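Gerätetest: Assistenzsystem Osach der Firma Navarro
Prüfbereich Ein- und Ausräumen, Sortieren, Bereitstellen

Die Prüfstelle Badley untersucht Geräte, die Privathaushalten und kleineren Betrieben als Entlastung bei wiederkehrenden Handgriffen angeboten werden. Mit dem zweiarmigen Assistenzsystem Osach lag erstmals ein Gerät vor, dessen Hersteller das Ausräumen von Lieferkartons und das Sortieren gemischter Ware ausdrücklich als Einsatzzweck nennt. Geprüft wurde die Serienausführung mit Fahrgestell, zwei Armen und Parallelgreifern im Auslieferungszustand. Zusätzliche Greifeinsätze, die der Hersteller gegen Aufpreis anbietet, waren nicht Teil der Prüfung.

Gegenstand der Bewertung war allein die Frage, ob das Gerät eine übliche Hausarbeit so weit übernimmt, dass eine Person den Raum verlassen und sich anderem zuwenden kann. Fahrleistung und Sprachsteuerung wurden nur insoweit betrachtet, als sie den Arbeitsablauf beeinflussten.

1. Ausräumen eines gefüllten Kartons

Für Menschen ist das Ausräumen eines Kartons mit Lebensmitteln eine Tätigkeit, die kaum Aufmerksamkeit verlangt. Für eine Maschine treffen darin mehrere Schwierigkeiten zusammen. Die Packungen liegen übereinander, verdecken einander und geben beim Zugriff nach. Spiegelnde Folie erschwert die Bestimmung der Kontur, und ein weiches Gebäckstück verträgt nur geringen Druck. Hinzu kommt, dass sich die Lage der übrigen Ware mit jeder Entnahme ändert. 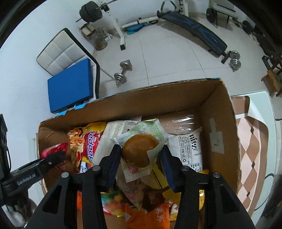
Verpacktes Brötchen zwischen den gerippten Backen eines handgeführten Greifers, darunter der mit Lebensmitteln gefüllte Karton

Das Gerät erhielt die Aufgabe, 120 einzeln verpackte Artikel aus mehreren Kartons zu entnehmen und auf einem Tisch abzulegen. Bei 92 Artikeln gelang dies ohne Eingriff. In den übrigen Fällen musste das Prüfpersonal nachhelfen, überwiegend bei flach liegenden Folienbeuteln am Kartonboden. Feste Schachteln bereiteten keine nennenswerten Schwierigkeiten, sofern mindestens zwei gegenüberliegende Seiten frei zugänglich waren.

Als günstig erwies sich die Begrenzung der Greifkraft. Sie lässt sich in der Bedienoberfläche für drei Warengruppen getrennt einstellen. In der Stellung »empfindlich« wurde weiches Gebäck ohne sichtbare Druckstellen abgelegt, allerdings rutschten schwerere Packungen in dieser Stellung vermehrt ab. Eine selbsttätige Umschaltung zwischen den Gruppen ist nach Angabe des Herstellers vorgesehen, war im geprüften Softwarestand jedoch nicht enthalten.

Der Zeitbedarf liegt deutlich über dem einer geübten Person. Für den kleinsten der verwendeten Kartons benötigte das Gerät 229 Sekunden. Ein erheblicher Teil davon entfiel auf Pausen zwischen zwei Griffen, in denen das System die Lage der Ware neu erfasste. Die Bewegungen selbst waren zügig und gleichmäßig.

2. Umgang mit Hilfsmitteln

Zum Auspacken gehört in der Praxis auch das Wegräumen von Schere, Schnur und Klebeband. Solche Gegenstände fehlen in vielen Vorführungen, weil sie weder zur Ware noch zur Verpackung gehören. Die Prüfstelle hat sie bewusst in den Ablauf aufgenommen. Eine Rolle Packband kann hochkant gefasst werden, sie neigt aber beim Absetzen zum Wegrollen, und ein loses Bandende kann an Backen oder Nachbarware haften bleiben.

Osach erkannte die Rolle in allen Durchgängen als eigenständigen Gegenstand und legte sie im vorgesehenen Fach ab. In zwei Durchgängen blieb das Bandende am linken Greifer haften. Das Gerät bemerkte dies nicht und setzte die Arbeit fort, bis das Prüfpersonal den Ablauf unterbrach. Eine Rückmeldung über haftendes Material wäre aus Sicht der Prüfstelle wünschenswert.
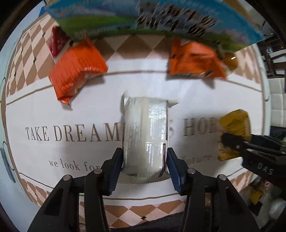 Kann das Gerät während der Arbeit unbeaufsichtigt bleiben?

Nach derzeitigem Stand empfiehlt die Prüfstelle, dass sich eine eingewiesene Person in Rufweite aufhält. Das System bleibt bei einem Fehlgriff zwar stehen und gibt ein Signal, es kann die Störung aber in der Regel nicht selbst beheben.

Die Not-Halt-Funktion wurde gesondert geprüft und arbeitete in jeder Armstellung ordnungsgemäß. Gegenstände, die sich zu diesem Zeitpunkt im Greifer befanden, wurden weiterhin gehalten. Zum Lösen ist eine Taste am Unterarm vorhanden, deren Beschriftung zu klein ausgeführt ist. In der Betriebsanleitung wird die Taste erst im Anhang erwähnt.

3. Sortieren auf der Tischfläche

Im dritten Prüfabschnitt war gemischte Ware auf einem Tisch nach Süßwaren, Backwaren und sonstigen Snacks zu ordnen. Die Auflage war in einem Teil der Durchgänge einfarbig, in einem anderen gemustert. Gemusterte Tischdecken sind in Haushalten verbreitet und stellen für die Bilderkennung eine zusätzliche Belastung dar, vor allem in Verbindung mit durchsichtigen Beuteln, durch die das Muster hindurchscheint.

Auf einfarbigem Grund arbeitete das Gerät zuverlässig. Auf der gemusterten Auflage griff es mehrfach neben die Ware oder fasste den Stoff mit. Die Zuordnung zu den Warengruppen stützt sich vorrangig auf den Strichcode. Liegt dieser verdeckt oder ist die Folie an dieser Stelle zerknittert, dreht das Gerät die Packung vor der Kamera und versucht eine erneute Lesung. Das Verfahren führt meist zum Ziel, verlängert den Vorgang jedoch spürbar. Fremdsprachig beschriftete Importware ohne hinterlegten Code wurde durchgehend der Gruppe »Sonstiges« zugeschlagen und musste von Hand nachsortiert werden.
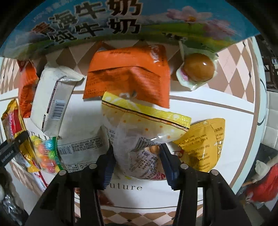
Hedwig Tollkamp
Referentin für Haushaltstechnik, Prüfstelle Badley

4. Einrichtung und Betrieb

Die Inbetriebnahme erfolgte in der Lehrküche der Außenstelle Kurdale. Das Gerät vermisst den Raum selbstständig und verlangt anschließend die Kennzeichnung der Ablageflächen über ein Tablet. Die Menüführung ist sachlich gegliedert und vollständig in deutscher Sprache verfügbar. Einzelne Begriffe sind uneinheitlich übersetzt: Dieselbe Funktion heißt an einer Stelle »Ablageort«, an anderer Stelle »Zielzone«.

Wird ein Tisch verschoben, ist die betreffende Fläche neu anzulegen. In einem Haushalt mit wechselnder Raumnutzung dürfte dies häufiger vorkommen. In einem Lagerraum oder einer Packstation mit festen Plätzen fällt der Nachteil weniger ins Gewicht.

Die Backenbeläge lassen sich ohne Werkzeug abnehmen und feucht reinigen. Nach Abschluss der Prüfung waren leichte Klebstoffrückstände vorhanden, die sich mit Spülmittel entfernen ließen. Krümel und Staub setzen sich in den Rillen fest, weshalb eine Reinigung nach jedem Arbeitstag angeraten wird. Ersatzbeläge sind einzeln erhältlich.

5. Bewertung

Ausräumen fester Verpackungen: gut
Ausräumen weicher und flacher Beutel: ausreichend
Schonung empfindlicher Ware: gut
Sortieren auf einfarbigem Grund: gut
Sortieren auf gemustertem Grund: mangelhaft
Arbeitstempo: ausreichend
Bedienung und Anleitung: befriedigend
Sicherheit: gut

Für Privathaushalte kann die Prüfstelle eine Anschaffung gegenwärtig nicht empfehlen. Der Aufwand für Aufsicht und Nacharbeit übersteigt bei den üblichen Mengen die eingesparte Zeit. Betriebe mit gleichbleibender Ware und festen Arbeitsplätzen können einen Probebetrieb erwägen, sofern dort überwiegend Schachteln und formstabile Packungen bewegt werden. Vor Vertragsabschluss sollte der Probebetrieb mit der eigenen Ware durchgeführt werden.

Der Hersteller hat für Juli eine überarbeitete Software angekündigt. Die Abschnitte 1 und 3 werden damit in Kurdale unter gleichen Bedingungen wiederholt; die Ergebnisse erscheinen als Nachtrag zu diesem Bericht.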